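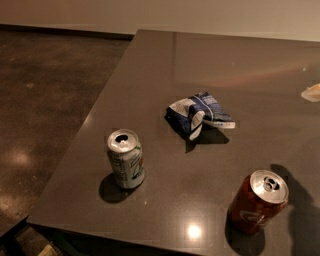
A visit to the Udthorpe quarry open day

Last updated: 28 August 2022

I have been meaning to write up our trip to Udthorpe since we got back in July, and a few people from the walking group have asked me about it, so do forgive the length. My sister-in-law had the tickets (free, but you had to book) and we drove up with her two boys in the back, both of them hoping very much for an explosion.

Udthorpe is a limestone quarry, run these days by Holtora, and you would hardly know it was there from the main road. You turn off by the chapel, go past a long bank of hawthorn, and then the ground simply opens up beside you. We parked on the upper level and were given hard hats, orange waistcoats and a talking-to about staying behind the rope, and then 14 of us climbed into a minibus with very tired springs.

Our guide was Štěpánka Hubáček, who plans the blasting and has worked there long enough to have opinions about every ledge. She stopped the bus on the second bench so we could get out and look up at the face. The good stone is the pale band in the middle, she told us, and it goes off to be burnt for lime. The greyer beds above have too much clay in them, so they are crushed for road stone and farm tracks. There was a fossil coral the size of a dinner plate in a block by the roadside, and the younger boy had to be lifted away from it!

No blasting on visitor days, I'm sorry to say, but she did lay out a string of dummy charges and show us how the holes are fired one after another with a tiny delay between them, so that the rock drops forward in a heap and the village keeps its windows. They drill 20 holes for an ordinary blast. I had always imagined one enormous bang and a lot of running.

After that we went down to the crusher, which everybody there calls the Khoury, after the man who put it in. It takes blocks as big as a chest freezer and growls at them. You feel it in your teeth more than you hear it. A belt carries the broken stone up to the screens, and from the walkway we could see the different sizes coming off into their own heaps, with a loading shovel going to and fro between them. My sister-in-law, who teaches maths, asked what the pit would look like when they had finished, and we were shown the plan: a lake at the bottom, and the upper benches left rough for peregrines and orchids. The first strip has been planted already with 696 young trees, mostly hazel and field maple, and they were looking thirsty but alive.

If you go next year, wear proper boots, as the dust gets into everything, and ask to see the old kiln behind the weighbridge. It isn't on the tour, but Štěpánka walked us over when the boys asked, and it still has its iron door.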